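3.2 Collection of demonstrations

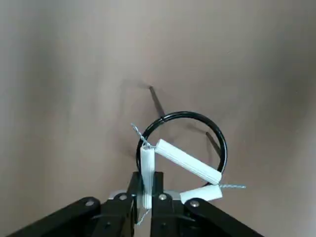
The demonstrations were gathered at the Nidden workshop by three operators, who guided the arm by hand controller from a seat beside the table. Before an operator was allowed to record, he or she practised for 18 minutes with objects that do not belong to the set. In total we kept 763 episodes. Each episode begins with the gripper open and ends when the operator presses the pedal.

Most earlier sets use rigid objects, and a policy trained on them learns to expect that an object keeps its shape after the grasp. We wanted the contrary case. For this reason a part of our set is made of linked objects, in which short stiff pieces are joined by wire and can turn against each other (Figure 3). When the fingers close on one ribbed white piece, the other pieces may take any angle, and a ring or loop that is threaded through them adds one more body with its own motion. The operators were asked to grasp a different piece in each episode and not to correct the pose of the chain after lifting.

Figure 3. Wrist camera view of a linked object: three white ribbed cylinders with twisted silver wire, together with a black ring. The gripper holds one cylinder upright.

The wrist camera records colour only. We left the shadows on the background as they are — removing them by lighting would make the images cleaner, but the policy would then meet them for the first time in use. The labels were written by Bo-ram Yang and checked by Vanderleia Macedo. A label names the piece which is held and says whether the ring is in contact with a finger. Where the two disagreed, the episode was put aside and is not counted in the total given before. The linked objects were split by object and not by episode, so that no chain appears in both training and test data.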